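Consejos de taller: enseñar a abrir y cerrar taquillas con pinzas de mano

Jue 30 abril
Por Rakiya Yusuf, Área de Formación Técnica, Botstead

Buscar en este sitio Escriba aquí su consulta Buscar Borrar

Las presentes recomendaciones se dirigen al personal que realiza demostraciones manuales con pinzas portátiles sobre mobiliario metálico: taquillas, armarios de archivo y muebles con cerradura. Sustituyen a la hoja de septiembre y son aplicables a todos los puestos del taller. Las demostraciones por mando a distancia se tratan en el último apartado.

Preparación del puesto

Antes de comenzar, compruebe que las puertas giran sin roces. Una bisagra agarrotada obliga a hacer fuerza con la muñeca, y ese gesto queda registrado como si formara parte de la tarea. Aplique una gota de aceite ligero en cada bisagra, abra y cierre varias veces y retire el sobrante con un paño seco. No lubrique las cerraduras con aceite; utilice grafito en polvo.

Deje libre el suelo en la zona donde vaya a colocar los pies o las rodillas. Los cables de las pinzas deben caer hacia atrás, con holgura suficiente para llegar a la puerta más alta del mueble. Si el cable tira al final del recorrido, acerque el equipo a la taquilla en lugar de estirar el brazo.

Las llaves que permanezcan puestas durante la sesión deben quedar todas en la misma posición de giro. Los llaveros voluminosos tienden a engancharse en los dedos de la pinza. Cuando la tarea no incluya el uso de la llave, conviene retirar el llavero y dejar solo la llave.

Limpieza de los cubos de marcadores

Limpie las caras de los cubos con un paño de microfibra apenas humedecido en agua. No emplee alcohol ni limpiacristales, que levantan la tinta y dejan brillos. Un marcador con una esquina gastada se sustituye completo; no se retoca con rotulador. Tanko Anozie guarda los pliegos de repuesto en el armario de consumibles, en la carpeta rotulada «Zimeck».

Colocación ante la puerta

Trabaje de rodillas o sentado para las puertas inferiores y de pie para las superiores. La postura debe permitir que ambas pinzas se muevan sin que un antebrazo tape los marcadores de la otra. Para abrir una puerta entornada, introduzca la punta de los dedos en la ranura, cerca del pestillo, apoye sin apretar y tire siguiendo el arco de la bisagra.
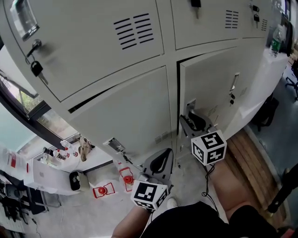
La segunda pinza se mantiene a la espera, abierta y apartada del recorrido de la puerta. Intervendrá solo cuando haya que sujetar la hoja o retirar un objeto del interior. El error más frecuente entre quienes empiezan es mover las dos manos a la vez por costumbre, lo que produce trayectorias difíciles de aprovechar.

Mantenga una velocidad constante, algo inferior a la que emplearía en casa para abrir un armario. Haga una pausa breve antes del contacto y otra al soltar. Si la puerta se escapa o golpea, no corrija sobre la marcha: cierre, vuelva a la posición inicial y repita la demostración completa. Las tomas fallidas se anotan como tales en el cuaderno del puesto.

Cierre de la puerta

Empuje con el lateral de los dedos cerrados, a media altura de la hoja. No empuje con la punta, que marca la pintura y desgasta la goma. El pestillo debe encajar con un clic audible. En los modelos antiguos de la casa Bodin es preciso acompañar la puerta hasta el final; en los demás basta un empujón corto.

Para eliminar las marcas grises que deja la goma sobre la chapa clara, frote con una esponja húmeda y una pizca de bicarbonato, aclare y seque. Evite los estropajos verdes.

Duración de las sesiones

Cada serie consta de 19 demostraciones válidas, seguidas de un descanso de cinco minutos. Nadie debe superar las 100 en una jornada, cualquiera que sea la tarea. Se recomienda alternar la mano que abre entre una serie y la siguiente, previa anotación en el cuaderno. El lote en curso requiere 133 demostraciones por puerta y no será necesario prolongar los turnos para completarlo.

Quien note molestias en el pulgar o en la muñeca deberá interrumpir la serie y comunicarlo a Fatima Akinola. Una cinta de espuma en la empuñadura alivia la presión en manos pequeñas, siempre que no roce el gatillo.

Demostraciones por mando a distancia

En el puesto Jetik se aplican las mismas pausas y el mismo orden de movimientos. El operador se situará de modo que vea la bisagra y el pestillo, y verificará la parada de emergencia antes de la primera toma. No se permite sujetar la puerta con la mano mientras el brazo esté activo.

Las rodilleras y los paños se devuelven al cajón al terminar el turno. Las peticiones de material se entregan por escrito a Assunta Gatti.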